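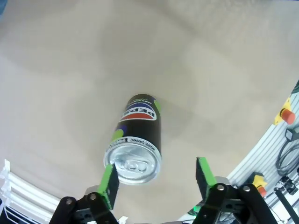 Shops that sell cold drinks have been asking for years for a shelf that refills without fuss, according to Norbert Bartoš, and most of the complaints he hears are about cans that tip over or stick halfway down the lane.

The Westura store in Chamoun has started trying out plastic shelf organizers for its canned drinks, replacing the open shelves where cans were set out by hand in rows. The trial began in May and covers one cooler near the front entrance.

Each organizer is a flat rack divided into narrow channels by thin rails. Cans go in one behind another, and a pusher plate moves the line toward the front as customers take them. Under the old setup, staff had to reach to the back of the shelf several times a day to pull cans forward.

The store sold 2,741 cans of soft drinks in the month before the trial. Cola was the biggest seller, followed by lime-flavored drinks. Managers said the back rows often went untouched while the front of the shelf looked bare, and that some cans passed their date before anyone found them.

Staff now bring cans out in plastic baskets and load the channels from there. Georges Sayegh, who runs the morning shift, said a full refill used to take 35 minutes and he would like to see it done before the doors open at 7 a.m.

"The baskets help because you can carry them with one hand on each end," he said. "With the cardboard trays, the bottom gave out if it got damp."

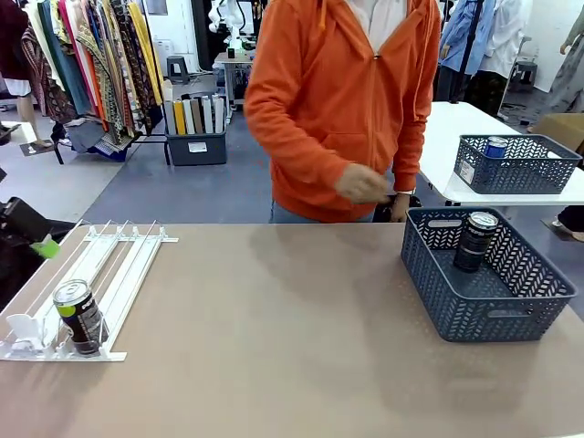 A rack and baskets of the type used for canned drinks.

Loading takes some practice. A can laid in at an angle will hold up everything behind it, and workers have been told to check each channel before they slide a rack back into the cooler. Dented cans are kept out and returned to the supplier.

The racks come from Steltance, which also supplies dividers for bottled water and juice. Westura has ordered two sizes – one for standard cans and one for the taller, slimmer kind.

Customers will see little change apart from the labels, which have moved to the front edge of each channel. Prices stay the same, and the multipacks remain on the lower shelf.

If the trial goes well, the racks will be added at five more stores, starting with the Flodurero branch. A decision is expected after the summer, when drink sales are at their highest.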